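자주 묻는 질문 | Trostora 플래그풋볼 리그 본문 바로가기

리그 소개 | 일정 및 결과 | 선수 등록 | 자주 묻는 질문 | 문의

자주 묻는 질문

최종 수정: 2019년 7월 27일

가을 시즌 선수 등록과 이적, 경기 운영에 관해 사무국에 자주 들어오는 문의를 정리했습니다. 규정 전문은 자료실의 리그 규정집을 확인해 주십시오. 이 페이지와 규정집의 내용이 다를 경우 규정집을 우선합니다.

선수 등록

누구나 등록할 수 있습니까?
만 17세 이상이면 등록할 수 있습니다. 미성년자는 보호자 동의서를 함께 제출해야 합니다. 선수 경력은 따지지 않으며, 다른 종목 협회에 등록된 선수도 참가할 수 있습니다. 다만 같은 시즌에 다른 플래그풋볼 리그의 정식 명단에 올라 있는 사람은 등록할 수 없습니다.

팀 없이 개인으로 신청해도 됩니까?
됩니다. 개인 신청자는 자유 선수 명단에 올라가고, 각 팀 감독이 명단을 보고 직접 연락합니다. 신청서에 희망 포지션을 두 개까지 적을 수 있습니다. 현재 자유 선수 명단에는 73명이 있습니다. 연락을 받았다고 해서 그 팀에 들어가야 하는 것은 아니며, 거절해도 불이익은 없습니다.

정식 명단과 연습 명단은 어떻게 다릅니까?
정식 명단 선수는 모든 경기에 출전할 수 있습니다. 연습 명단 선수는 팀 훈련에 참가하고 벤치에 앉을 수 있으나 경기에는 나가지 못합니다. 부상자가 생겼을 때 연습 명단 선수를 정식 명단으로 올릴 수 있고, 승격 신청은 경기 전날 정오까지 받습니다. 경기 당일 승격은 어떤 경우에도 처리하지 않습니다.

연습 명단 선수를 다른 팀이 데려갈 수 있습니까?
본인이 동의하면 가능합니다. 원소속 팀은 통보를 받은 뒤 이틀 안에 해당 선수를 정식 명단으로 올려 붙잡을 수 있습니다. 이틀이 지나면 이적이 확정됩니다. 데려가는 팀은 그 선수를 반드시 정식 명단에 올려야 하며, 세 경기가 지나기 전에는 다시 연습 명단으로 내릴 수 없습니다.

부상 선수 자리는 언제 비워집니까?
진단서를 제출하고 부상자 명단 등재가 승인되면 그날부터 빈자리로 봅니다. 부상자 명단에 오른 선수는 최소 네 경기를 쉬어야 합니다. 회복이 빨라도 기간은 줄어들지 않습니다. 가벼운 부상으로 한두 경기를 쉬는 경우라면 명단은 그대로 두고 출전 명단에서만 빼는 편이 낫습니다.

등번호는 어떻게 정합니까?
1번부터 99번까지 쓸 수 있습니다. 같은 팀 안에서 번호가 겹치면 지난 시즌에 그 번호를 달았던 선수가 우선입니다. 포지션에 따른 번호 제한은 없습니다. 74번처럼 라인맨 번호로 알려진 번호를 쿼터백이 달아도 됩니다.

경기장과 장비

경기는 어디에서 열립니까?
정규 시즌은 Matić 구장과 Utham 운동장에서 나누어 치릅니다. 플레이오프는 모두 Matić 구장에서 열립니다. Utham 운동장은 주차 공간이 좁으니 대중교통을 이용해 주십시오. 인조잔디 구장이므로 금속 스터드가 달린 축구화나 야구화는 신을 수 없습니다.

공과 플래그는 리그에서 줍니까?
경기구는 사무국이 준비합니다. 훈련용 공은 팀이 마련해야 합니다. 플래그 벨트는 리그 공인품인 Plilari 벨트만 사용할 수 있으며, 시즌 전에 팀 단위로 구입 신청을 받습니다. 벨트 색은 상대 팀 하의 색과 겹치지 않아야 하므로 팀마다 두 가지 색을 갖추어 주십시오.

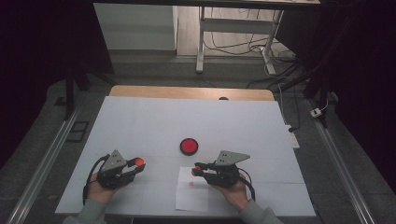
위치 표시용 마커는 팀별로 가져와도 됩니까?
스크리미지 라인과 러시 라인을 표시하는 마커는 홈 팀이 가져옵니다. 납작하고 밟아도 발목이 꺾이지 않는 고무 제품이어야 하고, 플라스틱 고깔은 쓸 수 없습니다. 색은 바닥과 확실히 구분되는 것으로 고르십시오. 사진의 흰 판 위에 놓인 빨간 원판처럼 바탕색과 대비가 크고 테두리까지 검으면 멀리서도 찾기 쉽습니다. 초록색과 연두색 마커는 인조잔디에서 잘 보이지 않아 심판이 교체를 요구할 수 있습니다. 러시 라인 마커는 스크리미지 라인 마커와 다른 색으로 준비합니다.

장갑이나 보호대를 착용해도 됩니까?
리시버용 장갑, 마우스피스, 부드러운 재질의 무릎 보호대는 허용합니다. 딱딱한 재질이 겉으로 드러나는 보호대는 심판에게 먼저 보여 주고 허락을 받아야 합니다. 손목시계, 반지, 목걸이는 경기 전에 빼야 합니다. 주머니가 있는 바지는 손가락이 걸릴 위험이 있어 입을 수 없으며, 테이프로 막는 것도 인정하지 않습니다.

경기 운영

킥이 있습니까?
없습니다. 전후반 모두 자기 진영 5야드 지점에서 공격을 시작하고, 득점 후 추가 점수는 패스나 러싱 플레이로 시도합니다. 펀트는 선언으로 대신합니다. 네 번째 다운에서 주장이 심판에게 펀트를 선언하면 상대 팀이 자기 진영 5야드에서 공격권을 갖습니다. 선언한 뒤에는 취소할 수 없습니다.

선수가 모자라면 몰수패가 됩니까?
5인제 경기이며 네 명까지는 경기를 시작할 수 있습니다. 시작 시각에서 10분이 지나도 네 명이 모이지 않으면 몰수패로 처리합니다. 경기 중 부상으로 세 명이 되면 그 시점에서 경기를 끝냅니다. 다른 팀 선수를 빌려 뛰게 하면 점수와 관계없이 몰수패입니다.

비가 오면 어떻게 합니까?
비만으로는 취소하지 않습니다. 낙뢰가 관측되거나 구장에 물이 고이면 심판이 중단을 결정합니다. 후반이 시작된 뒤 중단된 경기는 그때의 점수로 확정하고, 전반에 중단된 경기는 다시 치릅니다. 재경기 일정은 양 팀 주장에게 문자로 알립니다.

판정에 이의를 제기할 수 있습니까?
경기 중 이의는 주장만 할 수 있고, 규칙 적용에 관한 내용으로 한정합니다. 반칙 여부나 플래그가 뽑힌 지점 같은 사실 판단은 대상이 아닙니다. 경기 후 이의 신청은 다음 날까지 전자우편으로 접수합니다. 영상은 참고 자료로 받되 점수를 바꾸는 근거로는 쓰지 않습니다.

참가비와 환불

참가비를 돌려받을 수 있습니까?
일정이 발표되기 전에 취소하면 전액 환불합니다. 발표 후 첫 경기 전까지는 절반을 돌려드리고, 첫 경기가 열린 뒤에는 환불하지 않습니다. 자유 선수로 신청했으나 개막일까지 팀을 찾지 못한 경우에는 따로 신청하지 않아도 전액 환불합니다.

봄 시즌 등록은 언제 시작합니까?
봄 시즌은 5월에 개막합니다. 등록 안내는 가을 시즌 플레이오프가 끝난 뒤 공지 게시판에 올립니다. 가을 시즌 참가 팀은 우선 등록 기간에 먼저 신청할 수 있고, 선수 명단의 절반 이상이 바뀐 팀은 신규 팀으로 봅니다.

여기에 없는 내용은 문의 게시판에 남겨 주십시오. 등록 관련 문의에는 팀 이름과 등번호를 함께 적어 주시면 확인이 빠릅니다. 방문 상담은 Matić 구장 관리동 101호에서 받으며, 경기 중에는 자리를 비울 수 있습니다.

이전 글: 가을 시즌 심판 모집 안내
다음 글: 플래그 벨트 공동 구입 신청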